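Visit to the Nemoso surface hall, Gatville, 29 August 2022

I went to the open day of Nemoso together with my colleague Yaqin Pan. The company makes panels for walls and for table tops, and we wanted to see the plain ones, the kind without any pattern. From the train station in Gatville it is 13 minutes on foot. The entrance is on the back side of the building, so please do not follow the big sign.

The tour had **5 stops**. At the first one we were given shoe covers and a paper with the color numbers. Most interesting for me was the third stop, where the finished panels are checked under soft light. The woman who guided us explained that a light gray is harder to check than a strong color. The same gray can look a little pink or a little silver when you move your head, and every shadow on it looks first like a mistake in the paint. I tried it myself and I was wrong two times. Yaqin was better than me.

We also saw the storage, which they call Mak, after the old street name. There the samples stand in drawers, 80 in one cabinet. I asked for number 1541, a matte gray, but it was lent to the Winalstead office until October.

Lunch was soup and bread in the canteen, and it was good. The talk after lunch was too long for me, and the microphone was weak in the last rows. I would still recommend the visit to people who must choose a surface for a quiet room. Bring a sample of your own floor, because they let you hold it next to the panels.

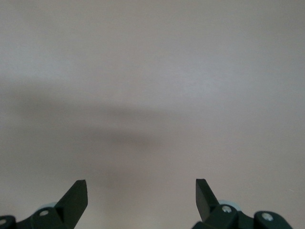
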